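Equipment & Integration > Planning and Budgets
Thread: Gripper spares and end-of-arm budget for a two-cell pick station

usaavedra_w
Looking for a sanity check on a budget before it goes to purchasing in February. We are a contract repacker. Mixed consumer goods come in on trays and go out in gift cartons. Two tabletop arms, two-finger parallel grippers, wrist cameras. The arms are already approved. What is open is everything past the flange: fingers, pads, camera spares, cables, and a changer if we can justify one.

Current draft, per cell:

Gripper, 1 installed, 0 spare
Finger set, 1 installed, 1 spare
Textured pads, 14 pairs
Wrist camera, 1 installed, 1 spare shared between cells
Camera and gripper cable set, 1 spare
Tool changer, none

The SKU list has 274 active items. 32 of them are rigid plastic containers with an oversize lid, and those are the ones I expect to cause trouble. The rest are cartons, pouches and some sporting goods.

Questions. Is 14 pairs of pads reasonable for a year on single shift? Is zero spare grippers defensible? And does anybody budget a separate finger set for lidded containers, or is one set expected to cover it?

Wenceslao

drinitz_fan
14 pairs is either far too many or far too few and you can't tell from a SKU count. Pads wear by cycles, by closing force and by what they rub on. What is your cycle count per shift, and do you run a fixed force or set it per item?

Zero spare grippers is not defensible unless your supplier holds stock in-country. Ask for the lead time in writing.

usaavedra_w
334 picks per shift per cell on the trial layout. Force is set per item class, four classes. Supplier quotes three weeks on a gripper and does not commit to stock.

drinitz_fan
Then a dead gripper costs you up to three weeks of one cell. Put that number next to the price of one shared spare and the argument is over.

334 a shift is a very light duty cycle, by the way. 14 pairs per cell will sit in a drawer.

m_salinas
Disagree on the pads. Low cycle count does not mean low pad consumption on mixed goods. At Florkirside we ran fewer picks than that and the pads were changed for contamination long before they were worn. Cardboard dust and label adhesive fill the texture. Once it is filled, you have a smooth pad with a textured part number.

Cleaning works a few times. We used a stiff nylon brush and isopropyl, and logged a slip test after each cleaning. When a pad failed twice in a row it was scrapped.

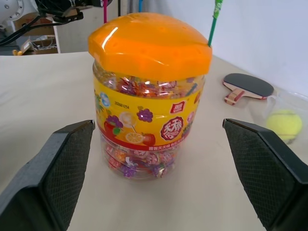
The finger question should be settled before the pad count, and lidded containers are the right place to start. We budgeted ours by measuring three things on each item: body diameter, lid diameter, and the height of clear wall under the lid. A candy jar is a good worst case. The orange lid has a wide rim that overhangs the body, so a straight-down approach has to open for the lid and then close to the smaller body diameter. The stroke you need is set by the lid, and the pad contact is set by the body. The fingers there are open wider than the jar with the tips toward its lower half, which is where you want the contact if the rim is not to touch the upper finger. What you then grip is partly printed label and partly bare clear plastic, and those two surfaces do not have the same friction. Test both. If your finger is too short to reach below the rim with margin at the palm, a second finger set is cheaper than a second gripper.

Macarena

abla_h
Adding to the above from the purchasing side. Ask for finger length as a separate line item. Several vendors quote "finger set" and ship the standard length, then charge for long fingers as a custom part with its own lead time. On our last order (Clasel, packaging division) the custom fingers took longer than the arm.

Also check payload at the longer reach. The moment on the gripper rails goes up with finger length, and most datasheets give the rated grip force at one stated length only. If you go longer you derate. Get the curve.

godoy.u
Going to push back on the whole premise. With 274 SKUs and 32 hard ones, take the 32 out of scope for phase one. Route them to the manual bench. You keep one finger set, one force table, no changer, and you commission in half the time. Then use the phase one data to decide if the 32 are worth tooling for. People spend 40 percent of the engineering budget on the last tenth of the catalog.

Ulises

usaavedra_w
I looked at that. The problem is mix. The 32 are a small share of SKUs but they show up in most of the gift cartons, so pulling them means nearly every carton visits the manual bench.

godoy.u
Fair, that was not in the first post. SKU share and order share should both be in the budget document then. Whoever signs it will make the same assumption I did.

drinitz_fan
Macarena, how did you handle closing force on the jars? I would expect thin walled containers to deform, and then the part's position in the hand shifts.

m_salinas
Force was set by a ramp test. Start at the minimum, lift, hold ten seconds, traverse at full acceleration, set down. Step up until it passes five in a row, add a margin, then check for wall deflection with a feeler between pad and wall at the edges. Filled containers were stiffer than empty ones, so test at the actual fill level. Two of our items never passed at any force that did not mark the label. Those went to suction on the lid.

Suction on the lid assumes the lid is retained. Pull test first.

abla_h
And a domed lid needs a bellows cup. A flat cup will leak on the curvature. So now you have a vacuum line, a generator, a filter and a changer in the budget. For two items.

oriana_ar
Vision comment, because I see one shared camera spare on the list and nothing else for it.

Clear containers and glossy lids need lighting money. A polished lid throws back a bright highlight, and if your detector keys on lid color or outline, the highlight moves as the wrist moves. Diffuse lighting fixed to the cell helped us more than a better camera did. Clear walls are worse, because what gets detected is the contents, and the contents settle differently from one unit to the next. Label and lid are the stable features. Depth from a stereo camera was unreliable on the bare clear sections for us, so we took body diameter from the item database and used vision only for center and height.

Line items I would add: one diffuse light per cell, a matte work surface, a calibration target, and a day of engineering time per cell for recalibration after any camera swap. A spare camera on the shelf without that day is not a spare.

usaavedra_w
Useful. The recalibration time was not in there at all.

The matte surface is a question. We have pale tabletops now. Is replacing them necessary or is it a nice-to-have?

oriana_ar
Color is fine. Check for specular reflection by running the detector on the bare table at working height with your real lights on. If it returns nothing, keep the tops.

godoy.u
Cables. You have one spare set. In my experience the wrist cable bundle is the first thing to fail on a small arm, ahead of pads and ahead of the gripper. Externally dressed cables flex at every joint. Budget one set per cell, plus proper dress clips, and put a replacement interval on it. We use a fixed interval and do not wait for faults, as an intermittent camera cable can cost two days of diagnosis.

drinitz_fan
Agree on the cables. Disagree on the fixed interval at 334 picks a shift. He will be throwing away good cable. Replace on the first logged dropout and keep the spare on site.

godoy.u
If the dropout gets logged. On our system the camera driver reconnected silently for a month.

drinitz_fan
Then fix the driver logging. That is a software task and does not need a purchase order.

abla_h
Both can be true. Put the spare on the order and argue about the interval later.

One more on commercial terms. Ask whether the pads can be bought separately from the fingers, and whether they are bonded or screwed. Nwankwo quoted us a good price on fingers and it took a second email to learn that the pads were bonded, so a worn pad meant a new finger.

usaavedra_w
Revised draft below.

Shared between cells:
Gripper, 1 spare
Wrist camera, 1 spare
Calibration target, 1

Per cell:
Finger set, standard, 1 installed, 1 spare
Finger set, long, 1, pending rim clearance measurements on the 32 items
Pads, 6 pairs to start, screw-on only, reorder at 2
Camera and gripper cable set, 1 spare, with clips
Diffuse light, 1
Recalibration, 1 engineering day held in contingency

Not included: changer, vacuum. Any item that fails the ramp test goes to the manual bench until there is a count.

m_salinas
Six pairs is thin with three week lead times. If the pads come from the same supplier as the gripper, reorder at 4. Otherwise it looks fine.

Measure the lids with calipers on received goods. Our supplier drawings were wrong on three items, all of them at the rim.

usaavedra_w
Same supplier. Changed to 8 pairs, reorder at 4. Caliper measurements start tomorrow morning, I will post the clearance table when it is done.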